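Kobzar (film)

Kobzar is a fantasy adventure film directed by Hnat Moroz and produced by the small Skoltport company Asar, which up to then had mostly made puppet programmes for children's television. It follows a blind travelling musician who is hired to sing a drowned town back up out of its lake, and it was taken, rather loosely, from a platform game of the same name that many people in Demholm and the towns nearby had grown up playing after school. The film did poorly when it first reached cinemas, was grumbled about for years by almost everyone who had worked on it, and has since picked up a fond and quite noisy following.

Background

The game had hardly any story to speak of. The player walked from left to right, jumped over wells and millstones, and played short tunes to open doors, and that was very nearly the whole of it, though the tunes themselves were lovely and people still hum them. Moroz, who had never finished the game (he got as far as the second bridge and gave up), said he was drawn to it by the picture on the box and by the idea of a hero who could not see where he was jumping.

The first script ran to 479 pages, a good deal of it songs. Asar asked for something that could be shown in one evening, and four writers were brought in one after another to trim it. Each of them seems to have added a character on the way through, so that the shooting script had a talking heron, two rival mayors and a ferryman's widow, none of whom appear in the game at all.

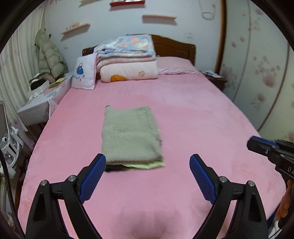 Production

Filming began in August in an old grain store on the Demholm side of the river, where the lake bed had been built indoors out of plaster and sacking. It was meant to last 38 days and went on well into the winter. The plaster softened whenever the water tanks were filled, the heron costume could only be worn for a few minutes at a time, and the pages for the day were often still being typed when the actors arrived to be made up.

Moroz was by most accounts a kind man to work for, and a very hard one to get an answer out of. He liked to hold long, friendly talks on the set about what a scene might mean, and the crew learned to bring sandwiches. The actor in the heron suit later called the job the longest nap of his career, though he did say that the soup was good and that he had made friends there he kept for life.

Release and reception

The film opened first in Skoltport, at the cinema on the quay, and 2718 tickets were sold there in its opening run, which sounds a cheerful figure until one learns how many seats the place had and how many weeks the run lasted. Reviewers were puzzled. Those who knew the game missed the jumping, of which there is only one proper example, near the end, and those who didn't know it could not make out why doors kept opening whenever somebody played the lute.

The music was the one thing that nearly everybody praised. The drowned choir in the last part of the film, sung by a local school and recorded in the grain store after the tanks had been drained, has been used at weddings in the district ever since.

Moroz himself would not speak about Kobzar for a long while, and when he did, at a late showing in Demholm, he was gentler about it than people had expected. He thought the first half hour was dull, liked the heron, and wished he had gone back and played past the second bridge.

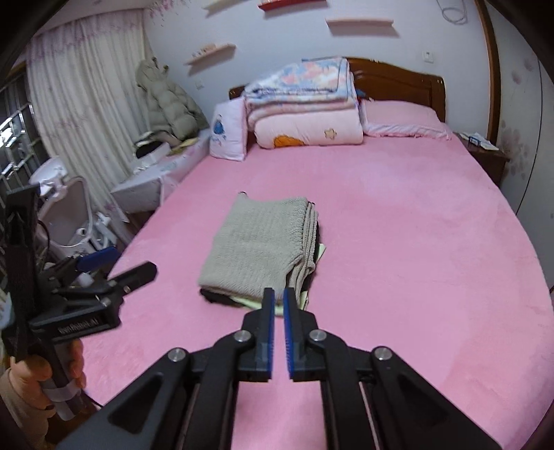
Oksana, writing in the notes handed out at that showing, felt he was being too hard on the opening. She had first seen the film at nine years old and had loved the slow walk along the shore best of all, with the bells coming up faintly from under the water, and she reckoned that anybody who found it dull had simply come in wanting the game.

Later standing

Kobzar is now shown most winters in Skoltport, usually with the audience singing along to the door tunes, and a longer version with both mayors' songs put back has been passed round among admirers for some time. Asar went back to puppets afterwards and made no more films from games. The heron costume, somewhat moulted, hangs in the foyer of the quay cinema.

See also
Films based on video games
Musical fantasy films
Cinema in Skoltport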